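Let the Robotics Club Do Boring Jobs

By Houda Bennani

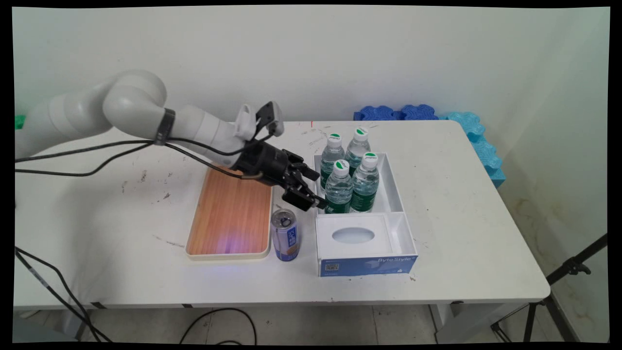 The club's arm over the tray, with the can and the water bottles to its right.

Every spring our school district asks its clubs to say what they did with their money, and every spring the robotics club is the hardest one to write up. The debate team has trophies. The garden club has tomatoes. The robotics club has a table with a tray, a drink can, some water bottles and a tissue box on it, and an arm that spends its afternoons moving above them.

I have been the faculty adviser for four years, and I think this is the best thing the club has ever done. I also think most school robotics programs should look more like it. A lot of people disagree with me, including parents I like, so I will try to make the case properly.

When I took over, the club was built around one regional contest. The students spent the fall building a machine and the winter driving it by remote control around a field. It was loud and the kids loved it. The trouble came afterward. The machine was taken apart for its motors, the rules changed, and the next group began again from zero. A student who joined in January had almost nothing to do, because two or three people already knew how everything worked and there was no time to teach anyone else.

Our current project is called Aneck. The name was picked by a vote I was not present for. The goal is to have the arm pick up things you would find in any kitchen or office and put them where somebody asked for them to go. A can goes on a tray. A bottle comes out of its compartment. We don't play against anybody, and the season doesn't end.

People hear that and think it sounds easy. Mounir Amrani, who graduated last year, thought so too. He came in from the contest side and expected to be finished with bottles in a month. He spent most of a semester on them. Four bottles standing close together are a much harder problem than one bottle standing alone. The fingers need room to open, and the caps are close to each other. If the arm comes in a little crooked, it pushes a neighbor before it touches the one it wants. A tray set down at a slight angle will break a program that assumed it was straight. None of this is in the contest rulebook, and all of it is in the world.

I teach math, and what I like is that the students have to say what they mean. "Put it on the tray" is a clear instruction to a person. To write it down for a machine, you have to decide where the tray begins, how near the rim is too near, and what counts as having let go. I have watched ninth graders argue for a whole meeting about the word "on." I have never got that out of a worksheet.

The strongest argument against me comes from Abdelkrim Zerouali, whose son Ehab is in the club. He says that contests teach children to work to a deadline and to lose in public, and that both are useful. He is right about that. Our kids had a date in February that could not be moved, and they learned to cut features and ship something. With Aneck I have had to make up deadlines, and teenagers can smell a made-up deadline. We now hold an open demonstration once a semester, and whatever works on that afternoon is what people see. It is a partial fix. I would not claim more for it.

He also says that a contest is more fun to watch, and I have no answer to that. At our last demonstration we had 26 visitors, and I would guess that half of them left before the cookies were gone. An arm that moves slowly toward a can is not a spectator sport.

Then there is money. An arm costs more than a box of wheels and motors, and our principal asked about it at length. The way I look at it, the contest machine was bought again every year in entry fees, parts and bus rental. The arm was bought once. Last year the things we added for it to handle cost us next to nothing, and the foam puzzle pieces were already in the building. I do not want to pretend that every school can do this. A district with less than ours should probably share one arm between two or three schools, and I would be glad to see ours shared.

The part I care about most is who stays. Under the contest, the students who joined already knew they liked robots. This year we have 12 regulars, and several came for other reasons. One wanted to be somewhere warm until her ride came. One is mainly interested in writing and keeps our log, which is now long enough to be useful. When the arm does something strange, the students look it up in the log before they ask me, and quite often they find that somebody met the same problem in October. A new member can read it for an afternoon and then do real work. That could not have happened when we threw everything out each spring.

Ehab is thinking about studying something to do with machines. He told me that he used to believe robots could do nearly anything, from watching videos, and that now he watches the same videos and wonders how many tries they took. I would like every student to leave school with that question.

The contest still has its place, and if a group of students wanted to enter it again I would drive the van. But if your school is starting a club this August and has to choose, I would choose the table. Get some ordinary objects – whatever is in the recycling will do – and ask the students to move one of them to a place they have agreed on. Then let them take as long as they need.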